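Home News Features Reviews Subscribe

The Drawer That Ate Our Spring
5 min read

I spent most of March fighting with a drawer. And it wasn't even a real drawer! It lives in a simulator, in a practice room we call Samora, where our team at Hotby teaches a ceiling-hung robot arm to tidy up dishes and shut the desk when it's done.

The tidying went great. We ran 1000 practice rounds and the arm got pretty good at mugs and bowls. Then one morning I opened the logs and found 200 rounds where it had swung straight through the open drawer front like a ghost.

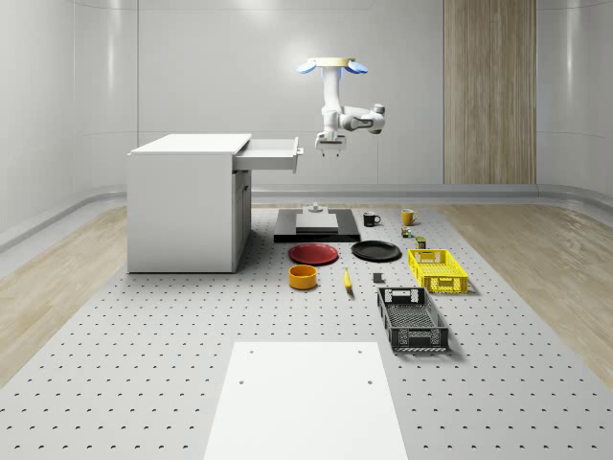
My first guess was the planner (we use one called Zelon), so I blamed it loudly, for days. Wrong! Somebody, okay, me, had switched off collision checks on the drawer to speed up loading and never switched them back on. The arm thought it was moving through empty air.

On a real arm, that's a smashed wrist, or somebody's hand if they're reaching in. We pulled the build 11 hours before it was due to go on hardware. I still get a little queasy about that. Now a run won't start if any check is off, and I've started rereading my own old notes, which is its own kind of horror.

Contact us | © 2024 Sung Magazine | Back to top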